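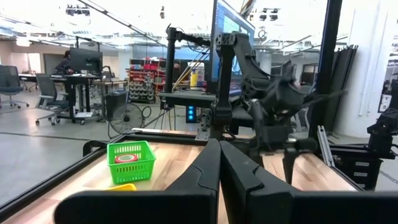

What is in the Piltora word list?

Mostly the names people give to the same household thing when they grew up in different towns. Each row has one object, one name for it, and the place where somebody swore that was the only correct name.

Piltora Household Words, data card
Last revised March 2021

Background

The list began as an argument over what to call the drawer where batteries, string and takeout menus go to retire. One side said junk drawer. The other side said the Faulkner, after a hardware store in Sonholm that closed long before most of the people using the word were born. The argument was never settled, so it became a spreadsheet, and the spreadsheet became this.

Most rows come from Sonholm and Hindomau, two towns separated by a river and a strong feeling about the word for the end of a loaf of bread. A few rows come from farther off and are marked "away" in the place column, which is how both towns would put it.

Files

words.csv is the list itself.
places.csv gives the spelling we use for each town and neighborhood. Hindomau has had several spellings over the years. We picked the one on the bus timetable.
dropped.csv holds rows we took out, with a short note. It makes better reading than the main file.

Columns in words.csv

object: a plain description, such as "end slice of a loaf" or "sticky tape, any kind"
word: what the person calls it, in their own spelling
place: where they learned it, which may have nothing to do with where they live
age_band: under 50, or 50 and over. Finer bands were tried and people got touchy.
sure: a score from 1 to 3, where 3 means the person would defend the word at a wedding

The sure column is heavily weighted toward 3. Make of that what you like.

How rows were gathered

By paper form, left on the counter at the Hindomau library and at a laundromat in Sonholm. The laundromat did far better, having a captive audience. The form had 6 questions on one side and a blank back, and the blank back is where most of the good words came from. Handwriting was typed up as found. Where two readers disagreed on a letter, the row went to dropped.csv.

We did not correct spelling. If a word appears as both "skoggle" and "scoggle," those are two rows, and yes, we have had the letter about it.

Known problems

Nearly 100 rows describe the TV remote. This tells you something about TV remotes and very little about the region.

Brand names used as ordinary words are left in lowercase, so search for both forms.

One family filled out a large share of the Sonholm forms and appears to have coordinated. Their rows are kept, with "family" in the notes, and should be left out of any map you plan to show in public.

Please don't use the list to work out where a person is from. It can't do that, and the attempt will annoy them.

Reuse and changes

Copy it, print it, argue with it. Credit the Piltora list by name if you publish anything. New forms go out in April, and corrections can be filed as an issue in this repository with the row number and the word you'd use instead. Saying that a word is "wrong" isn't a correction, though we do keep a folder of those.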